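A short thread on how I lost most of August to a gripper that wouldn't let go.

We've been teaching our machine to clear a table. Bowls on a tray, cutlery on the tray, tray away. You do the job yourself first, gripper in each hand, over and over, and then the arms are supposed to copy you. Simple enough that my mum has stopped asking what I do all day.

Run 113 was going nicely. Left arm picked up a bowl, carried it over, lowered it, opened. Except it didn't open. It reported that it had opened. Very confident about it, too.

So the arm went back for the next item with the first bowl still in its fingers. It put one bowl down on top of another bowl at a speed I'd call brisk.

I hit the stop button. The stop button worked, credit where it's due. The bowls had by then become a larger number of smaller bowls.

Nobody hurt. Soo-ah was on the far side of the line we'd taped on the floor, the line I had called "a bit much" when she put it down. She has mentioned this since.

First theory, mine: the motor was overheating. I was very pleased with this theory. Spent a day on it. Motor was fine.

Second theory, Thirumalai's: the position sensor was on the motor side, so if the coupling slipped, the motor could turn as far as it liked and the fingers would stay exactly where they were. He said this in the first hour. I wrote it down and went back to my motor.

It was the coupling. One grub screw, backed out half a turn. The software asked the motor whether the fingers were open and the motor said yes, lovely, wide open.

Then the bad bit. We went back through the logs to see how long it had been loose. 472 runs on that arm, and 28 of them showed the fingers lagging behind the motor. We'd filed every one under "operator error". The operator was Obaidul. I have bought him lunch.

Fixes so far: threadlocker on the screws, a paint mark across each one so you can see if it's moved, and a check on the fingers themselves before the arm is allowed to travel.

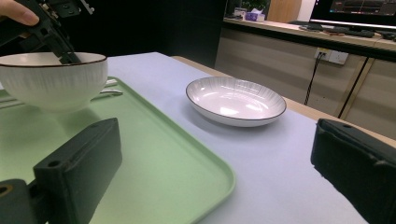
Also a slower approach over the tray, which adds a couple of seconds to each go and has annoyed everyone except Soo-ah.

Still not solved: what the arm ought to do if it knows it's stuck holding something. Freeze and wait is our answer for now. Tyra wants it to put the thing down gently, which I'd love, but putting things down is the part it can't do.

Arms are back on tomorrow at 10. The tape stays where it is.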